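How to sort out a tiered stationery box

A stationery box with lift-up trays holds a surprising amount, and for that reason it fills up with things you will never use. Mine had three dried-out glue sticks in it and a key to a filing cabinet we gave away. Sorting it takes less than an hour if you do it in one go.

What you need

A clear table
A damp cloth and a dry one
Scrap paper for testing pens
A bin or a bag for rubbish
A small bowl for loose clips and pins

Step 1. Take everything out

Open the box fully so the trays are up on their arms, and lift things out one tray at a time. Keep long things together and small things together. Turn the box over a sheet of newspaper and tap the bottom. Pencil shavings and broken leads collect in the corners and will mark anything you put back.

Wipe each compartment with the damp cloth, then the dry one. Go gently round the hinges. If an arm is stiff, a little washing-up liquid worked in with a cotton bud and wiped off again will usually free it.

Step 2. Test the pens

Draw a line with every pen, marker and highlighter. Give a faint one a second chance by storing it tip down in a mug overnight. If it is still faint in the morning, throw it away. Check that each cap clicks shut - a highlighter with a split cap will be dry within weeks.

Step 3. Fill the upper trays

Pens and pencils go in the narrow tray at the back, where they are easy to reach when the box is open. Highlighters get the tray in front. Lay them flat in two rows and don't stack them, or the trays won't fold down properly. If you have more than will fit, keep the spares in a drawer.

Step 4. Fill the bottom of the box

The heavy and awkward things go down here. Put in the staples first, as the packets are the biggest blocks, and keep the sizes side by side with the numbers facing up. 26/6 and 26/8 look much the same once they are out of the packet, but the 26/8 has longer legs and not every stapler takes it. Stand rolls of washi tape on edge along one side. A glue stick fits well in a front corner. Metal clips and other small pieces go in last, in whatever gaps are left.

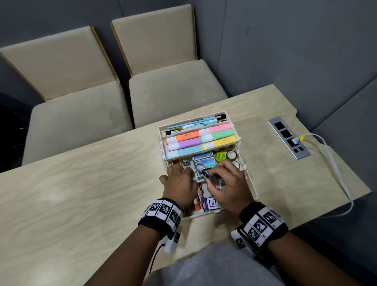
Step 5. Check that it closes

Lower the trays slowly. If they stop before the bottom, don't press. Something in the lower part is standing too high, most often a roll of tape or the glue. Lay it down or swap it with something flatter and try again.

Step 6. Keep it that way

Ours is used by the whole house, so it gets a quick check in August before school starts and another after Christmas. Write a short list of what is running low and leave it in the back tray with the pens. A box of 28 highlighters is no bargain if you only use the yellow.

Anything that has no place in the box after all this can go in a shoebox on the shelf. Ours has a hole punch, a long ruler and the big scissors in it.

Posted by Tiago Mota in Home and Desk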